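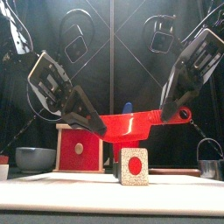 Fig. 1. Red plastic funnel held level above the table.

Search the course pages
Enter keywords Go

Kitchen Preserving, Evening Course
Notes for Session 5: Filling bottles and jars
Text by Kieran Entwistle, revised May 11, 2024

In the last session we made the vinegar with herbs and the simple lemon syrup. Tonight we speak about the moment of filling, to which the books usually give one short line. Please read these notes before you come, and bring the label sheet from Session 4.

1. Choosing the funnel

A funnel has two measures which are important for us: the width of the mouth and the outer width of the stem. The mouth should be wide enough that you can pour from your pan without aiming too carefully. The stem must enter the neck of the bottle with a little free space around it. When a bottle is filled, the air inside has to leave, and if the stem closes the neck completely, the air can only come up through the liquid. Then the liquid stops, makes a big bubble, and splashes. Many students think that they have poured too fast. Often the problem is only the air. Lift the funnel by the thickness of a fingernail and the flow becomes calm again.

For syrup use a stem which is short and wide. For vinegar almost any stem is good. For jars we use a jar funnel, which has no real stem but a short wide collar.

Plastic or steel? Both are possible. Before you pour something hot into plastic, check that the maker permits it at this temperature. Steel becomes hot to touch, so keep a folded cloth near your hand. Do not use copper or plain aluminum with vinegar.

2. Thick and thin liquids

A thick liquid resists flowing. We call this viscosity. Sugar syrup becomes thinner when it is warm and much thicker when it is cold, and this is a larger change than most people expect. If your syrup waits on the counter while you look for the caps, it may pass through the funnel very slowly. The practical rule is to have the bottles, caps and cloths ready first, and to take the pan from the stove last.

Vinegar changes very little between cool and warm. Here the difficulty is the herbs. One leaf in the stem is enough to block it. Strain first through a fine sieve into a jug, then pour from the jug through the funnel. If you like a branch of tarragon in the bottle for decoration, put it in before filling, with the stalk downward.

3. Preparing the table

Group your things in the middle and keep the edges of the table free for your arms. Put out only what belongs to the present step. When we finish with the sieve, it goes to the sink.

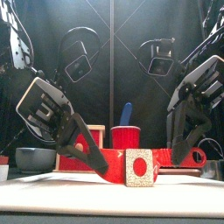
Fig. 2. Colorful objects gathered near the center of a white table.

I recommend a light-colored surface for this work. Drops of syrup are hard to see on dark wood and you discover them with your sleeve. If your table at home is dark, a white tray does the same service.

4. Headspace

Headspace is the empty part between the liquid and the lid. Follow the number in the tested recipe which you use, and do not change it to save one jar. With too little headspace, the contents can push out under the lid during heating and the seal may fail. With too much, some air can remain inside and the color at the top may turn brown. Measure from the rim of the jar down to the surface.

After filling, pass a thin plastic spatula around the inside wall to free the bubbles, then measure again. The level usually falls a little. Wipe the rim with a clean damp cloth, also when it looks clean.

5. Cleaning

Rinse the funnel immediately with warm water, from the stem side as well. Syrup which dries inside the stem needs a bottle brush and patience. Let it dry standing on its mouth. Wipe the table twice, once with warm water and a little soap, and once with plain water. Bend down and look along the surface against the light, and the sticky places will show themselves.
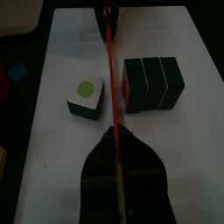
Fig. 3. Matte white tabletop, view from close.

6. For next time

Fill two small bottles at home with plain water, one with the stem pressed tight in the neck and one with it lifted. Write down what you hear and see in both cases. Three or four sentences are enough.

Read page 143 in the course book, the table of jar sizes. Ruth Entwistle will lead the December repeat of this session for those who missed it. The list is with the office at Drallalden and has 14 places.

Contact: Drallalden Evening Courses, Steltdale | Copyright Drallalden Evening Courses | Back to top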